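# Como um jogo de futebol vai parar no jornal?

Texto para quem tem entre 8 e 12 anos – e para os adultos que leem por cima do ombro.

O jogo acaba. Apito, abraços, gente indo embora. E no dia seguinte lá está tudo escrito: quem fez o gol, em que minuto, o que o técnico falou, a nota de cada jogador. Como assim? Quem escreveu isso tão rápido?

Vamos lá, do começo.

## Antes do jogo

O repórter chega cedo. Bem cedo. Se a partida é às 20h, ele já está no estádio às 17h30, mais ou menos. Procura a tribuna de imprensa, que é o pedaço da arquibancada com mesinha, tomada e (quando dá sorte) internet que funciona.

Depois espera a escalação. A escalação é a lista de quem vai jogar. Sai mais ou menos uma hora antes. Aí começa a correria: conferir os nomes, os números das camisas, quem está machucado, quem voltou.

Nome é coisa séria. Escrever errado o nome de um jogador deixa o jogador chateado, a mãe do jogador mais ainda, e o leitor desconfiado. Se erraram o nome, será que erraram o placar também?

No nosso exemplo o jogo é Trodovlow contra Judska, no estádio do Judska. Noite fria de abril. Público: 2.524 pessoas. Esse número vem do próprio estádio, que conta os ingressos na catraca. O repórter não fica contando cabeças, claro.

## Durante o jogo

Parte difícil. Tem que olhar e escrever ao mesmo tempo.

Harish Panicker cobre futebol para um jornal pequeno e usa um caderno de espiral. Cada lance vira uma linha curtinha, com o minuto na frente. Assim:

- 12' – Núñez chuta de longe, goleiro pega
- 31' – gol Trodovlow, cabeça, escanteio da direita
- 44' – amarelo, camisa 6 do Judska
- 58' – Núñez sai, mancando um pouco

Só isso. Nada de frase bonita. A frase bonita vem depois, se der tempo.

E sabe o que mais? Muita gente da imprensa começa a escrever o texto **antes de o jogo acabar**. No intervalo já tem uns três parágrafos prontos. O problema é quando sai um gol aos 89 minutos. Aí apaga tudo. Começa de novo. Com o chefe ligando.

Foi o que aconteceu com o Harish. O texto dele dizia "vitória tranquila do Trodovlow". Aos 89, gol do Judska. Empate, 1 a 1. Não tinha mais vitória nenhuma, muito menos tranquila.

## Três palavras que você vai encontrar

**Título** – a frase grande lá em cima. Tem que caber no espaço e contar o principal.

**Lide** – o primeiro parágrafo. Responde às perguntas mais importantes: quem jogou, quanto foi, quando, onde, como. Vem do inglês *lead*, que quer dizer "conduzir", levar a pessoa pra dentro do texto.

**Fechamento** – a hora limite. Passou dela, a página vai embora sem a sua matéria. Num jornal de papel costuma ser de noite, porque as máquinas precisam imprimir tudo e os caminhões precisam sair de madrugada.
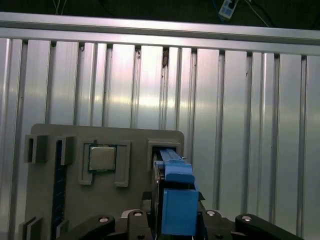 *Peça azul presa numa garra preta, diante de uma placa cinza.*

## Depois do apito

Ainda não acabou. Tem a entrevista.

O técnico senta numa mesa, com microfone, e os repórteres levantam a mão. Cada um faz uma pergunta. Às vezes duas, disfarçadas de uma. Os jogadores passam por um corredor chamado **zona mista**. Lá os repórteres ficam de um lado da grade e os jogadores passam do outro. Uns param e conversam. Uns passam direto de fone no ouvido, e pronto.

Quando o repórter coloca a fala de alguém no texto, usa aspas. Olha só:

> "A gente dormiu no finalzinho", disse o técnico do Trodovlow.

Dentro das aspas tem que ir o que a pessoa falou. Não pode inventar. Não pode "melhorar" até virar outra coisa. Se o repórter não ouviu direito, pergunta de novo ou confere na gravação. Se mesmo assim não deu pra entender, deixa de fora.

## Fato e opinião

Presta atenção agora que essa parte é importante.

**Fato:** o Trodovlow empatou em 1 a 1.
**Opinião:** o Trodovlow jogou mal.

O fato dá pra conferir. A opinião depende de quem olha. O torcedor do Judska deve ter achado o jogo maravilhoso! O do Trodovlow foi pra casa resmungando.

O jornal pode ter os dois. Tem a notícia, que conta o que aconteceu, e tem a coluna, onde alguém assina e diz o que pensa. O bom é que dê pra perceber qual é qual. Quando você ler "vergonha", "show" ou "desastre", pare um segundinho. Isso aí é opinião, mesmo que esteja no título em letra enorme.

Outra palavra pra ficar de olho: **"pode"**. "Núñez pode ir para o Vekoden." Pode. Então ainda não foi. Talvez nem vá. Isso se chama boato, ou especulação, e em época de transferências tem um monte. Um jornal cuidadoso diz de onde veio a informação e pergunta aos dois clubes antes de publicar.

## E quem arruma tudo?

O repórter manda o texto. Do outro lado tem o **editor**. Ele lê, corta, pergunta "tem certeza disso?". O Harish mandou roughly – opa, mandou aproximadamente 500 palavras. O espaço na página era de 198. Pois é. Mais da metade foi embora.

Dá uma dorzinha cortar. Mas muita coisa nem faz falta. A chuva fina no aquecimento? Fora. O cachorro que entrou em campo? Ficou, porque todo mundo ia querer saber do cachorro.

Depois alguém escolhe a foto, escreve a legenda, faz o título. Nem sempre é o repórter quem faz o título! Muita gente reclama com ele de um título que ele nem viu.

## E quando sai errado?

Acontece. Com pressa acontece mais. O jornal então publica uma correção, dizendo o que estava errado e qual é o certo. No site dá pra arrumar na hora, mas o ideal é avisar que mudou. No papel, só no dia seguinte mesmo.

## Agora é a sua vez

Escolha um jogo. Pode ser da TV, do recreio, da rua, de botão.

1. Pegue um caderno e anote os lances com o minuto do lado.
2. Quando acabar, faça uma pergunta pra alguém que jogou. Escreva a resposta igualzinha, com aspas.
3. Escreva o lide. Duas frases.
4. Escreva o resto, do mais importante pro menos importante.
5. Peça pra alguem ler e cortar a metade. Sem chorar.
6. Faça o título por último.

Se você estava torcendo pra um dos times, releia tudo e veja se dá pra descobrir qual. Se der, mexa um pouco mais no texto. Um título que serve pros dois lados, por exemplo: "Judska empata com Trodovlow no fim". O Harish usou quase esse. Só que ele pôs o cachorro.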